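Two Hands Are Harder Than One

On the ground floor of the Mirnari workshop, the bathtub gets better light than anyone's desk. Yara Farah likes it that way. She runs gripper trials here, and this spring her team has been comparing two sets of hand-held grippers, the Arrieta and the Caron, on chores most of us do half asleep: wiping a rim, picking up a washcloth, turning a bottle the right way round.

The idea is simple enough. A person does the job with a gripper in each hand, cameras record it, and a robot arm later tries to learn from the recording. If the tool is clumsy, the person gets clumsy, and so does the robot. 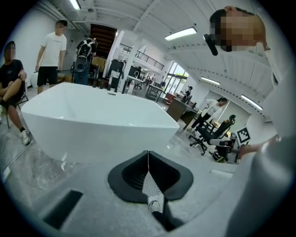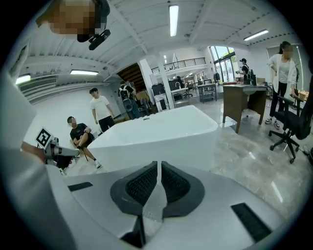 The big white tub, from the gripper cameras' side of things.

Why test grippers by hand before putting them on a robot arm?

A person finds the weak spots faster. Someone holding the tool notices within minutes that the fingers twist under load or that the trigger is tiring, and can say so in plain words. An arm will repeat the same bad grasp all afternoon, and then you have to dig through the logs to find out what went wrong. Hand trials are also cheap to stop and start, so a team can swap fingertips between tries without reprogramming anything.

I'd come expecting to watch. By 10 in the morning I had an Arrieta in each hand and Farah was telling me to drop my shoulders.

It is a wonderful, humbling thing to use. You squeeze, the soft fingers bow inward and wrap themselves around whatever is between them, and for a second you feel like you've grown a very capable beak. Then you try to pass the washcloth from left to right and the whole illusion falls apart! I let go too early. I let go too late. Once I managed to grip my own left gripper with my right one, and the two of them hung on to each other like a pair of stubborn crabs.

"Handovers," said Majdi Nseir, writing it down. He keeps the trial sheet, and it has a column just for that.

The sheet runs to 463 attempts so far. Of those, 181 are with the Caron, which arrived later and had a batch of fingertips sent back for splitting. Nseir won't call a winner until the numbers are even, but he'll happily talk about feel, and so will everybody else in the building.

The Arrieta's case is comfort. The handle sits close to the wrist, the trigger pull is light, and after 22 minutes of steady wiping my forearm was warm but not sore. Its fingertips are forgiving too. You can come at a bottle from a poor angle and they'll usually sort it out for you. Ghada Moussa, who has put more hours into both models than anyone, thinks that might be a problem. A tool that hides your sloppy approach will teach a robot the same sloppy approach, she told me, and the arm won't have a wrist as good as hers to rescue it.

She prefers the Caron. It's stiffer and it bites harder, and when you miss with it you know you've missed. Thin things are where it shines. I watched Moussa lift a flattened washcloth by one corner, four times in a row, without dragging it an inch. With the Arrieta I'd been bulldozing the same cloth along the bench until it bunched up enough to grab.

Against that, the Caron is front-heavy. Reaching over the side of a bathtub with it at arm's length is real work, and you catch yourself resting the tips on the rim between moves. That shows up in the recording as a contact the robot will try to copy. The team has started throwing those tries out, and Nseir has a column for that as well.

Then there are the cameras. Both tools look out over their own fingers through a very wide lens, so the view takes in the ceiling lights along with the job. I'd assumed all that extra room was wasted. Farah says it's the part she'd fight to keep. Tub enamel is shiny and pale and gives the tracking software almost nothing to hold on to, while beams, railings and window frames give it plenty. A narrow lens she tried in April lost its place as soon as the gripper dipped toward the white.

The headsets help from the other direction, picking up what the operator is looking at while the hands are busy. Timing them against the grippers used to eat whole mornings. A small controller from Stisden now starts everything together with one button, and the mood around it is close to love. Rima Sayegh, who did the timing by eye before it came, patted the box as she walked by.

My best run came after lunch. Bottle up, cap end toward me, across to the other hand, down on the far side of the rim. It was slow and I stuck my tongue out the entire time, but the handover was clean, and Nseir gave me a nod before he wrote it in. I asked which gripper I'd been using, having lost track. It was the Caron.

The next round adds a sponge, which Moussa is dreading. Sponges squash, spring back and leave the fingers at odd moments, and each of the two models will need its grip force set again from scratch. Farah has booked the tub for Wednesday, starting at eight, and she's looking for someone with small hands to try the light trigger.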